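The Horrocks Line

The ferry to Enik stopped running in November, and after that anyone who wanted to cross had to go the long way by the bridge at Levetstead. Terence Bunting went the long way twice. The third time he took his own boat.

He was fifty-eight and had worked in the ferry office at Horrocks since he left school. He sold tickets through a window with a brass edge. When the line closed, the company sent him a letter thanking him for his service and asking him to return the keys. He returned the keys to the office and the ticket window, and kept the one to the boathouse, which was not on the list.

The boat was called Penomance. It had been his father's. It was sixteen feet long and had a motor that started if you were patient with it. He spent a week on the seams and another on the fuel line, and then he ran it up and down the near bank until he was satisfied.

His sister lived on Enik. She had a bad hip and a house with too many stairs, and she had not asked him to come. She had said on the phone that the shop was out of lamp oil and that the doctor was now coming every other week. He wrote down lamp oil. He also wrote down batteries, flour and the blue thread she liked, which she had not mentioned.

He left a little after six in the morning. The water was flat and brown. Halfway over he passed the channel marker his father used to touch for luck, and he did not touch it, because he needed both hands for the tiller.

There were people standing on the landing when he came in. Word got around on Enik without any help. A man he knew slightly took the rope and tied it off.

"Are you running again?" the man said.

"No," Terence said. "I brought flour."

"What do you charge?"

"I don't charge. I'm visiting my sister."

The man looked at the boat. Then he asked if there would be room on the way back for his wife, who had a tooth.

Terence said there would be room.

He carried the bags up the hill. His sister was at the kitchen table with the old ledger out, the one their mother had used for the egg money. She had turned it around and started again from the back page.
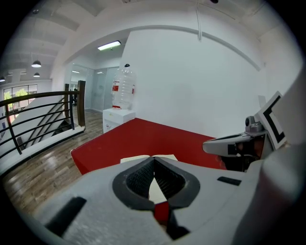
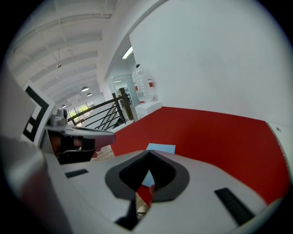
Terence should know the whole island would be at the landing by noon, his sister told him, and he had better decide now what he was going to say to them. She had already had three people at the door. One wanted a parcel taken over. One wanted a pig brought back.

"I can't take a pig," he said.

"I told them that."

"What's the ledger for?"

"For you," she said. "You never could keep a list."

He put the flour in the bin and the batteries in the drawer. She found the blue thread at the bottom of the bag and put it in her apron pocket without saying anything. Then she made eggs, and they ate them, and she asked about the office. He told her they had boarded up the ticket window. He told her about the brass edge, and how somebody had tried to pry it off before the boards went up.

"Did they get it?"

"Half of it."

She thought about this. "You could have taken it yourself," she said.

"It wasn't mine."

"The boathouse key isn't yours either."

He had not told her about the key. He wiped his plate with a piece of bread and said the tide would be turning before long.

She came down the hill with him, one step at a time, holding his arm and the ledger. It took a long while. The woman with the tooth was waiting on a crate with a scarf tied around her jaw. Behind her were the parcel, two boys with bicycles, and a man holding a pig on a rope.

"No," Terence said to the man.

"It's a small one," the man said.

His sister lowered herself onto the crate as soon as the woman got up from it. She opened the ledger on her knee and licked the end of her pencil.

"Bicycles on Thursday's trip," she started to say, then stopped and looked at her brother. "Are you coming back tomorrow?"

He helped the woman with the tooth over the side and got her settled in the bow - she weighed nothing - and handed the parcel in after her. He pulled the cord. The motor did not catch. He waited and pulled it again, and it did.

"Tomorrow," he said. "If it's flat."

She wrote that down.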